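Sirau Platform Gap Ramp, Model 2

Portable boarding ramp for rail and light rail stations

We sell ramps, and we have read plenty of ramp brochures that promise to make a station accessible. A ramp does no such thing. It gets a wheelchair across a gap when a trained person is standing there with it, and that is all we claim for this one.

What it does

The Model 2 folds once and carries by a side handle. It locks open with two latches, one on each side, and both have to be shut before anyone rolls onto it. Pimenska, the maker, calls the setup "instant." Allow 60 seconds, more in gloves.
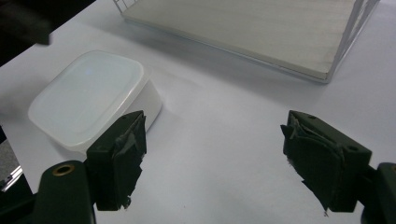

What it costs

The list price is $1,517 per ramp, edge strips included. The wall bracket is extra, and we think it should have been in the box. Shipping is quoted by station, so get the figure in writing before you order.

Claims we would treat with care

"Fits all rolling stock." It doesn't. The lip was shaped for low-floor cars and sits badly on older doors with a raised sill. Measure every type of car you run, at the worst platform you have, and send us the numbers.

"Maintenance free." The hinge needs cleaning and the grip strips wear out. At Lysenko, a busy transfer station, the first set lasted almost 4 months.

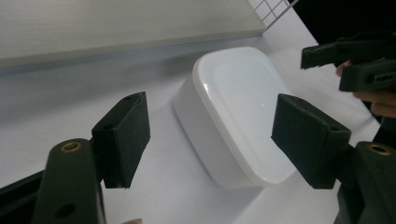

Then there is the matter of where the thing is kept. A ramp locked in an office at the far end of the platform is no use to a rider whose train leaves in a minute. Fallby station bought two and mounted one by each stairway, and we would copy that before paying for any of the add-ons.

Ordering

Lead time is usually quoted as four weeks – plan on longer for July orders. Unused ramps can come back within 60 days, less shipping. Spare latches and edge strips are sold in pairs.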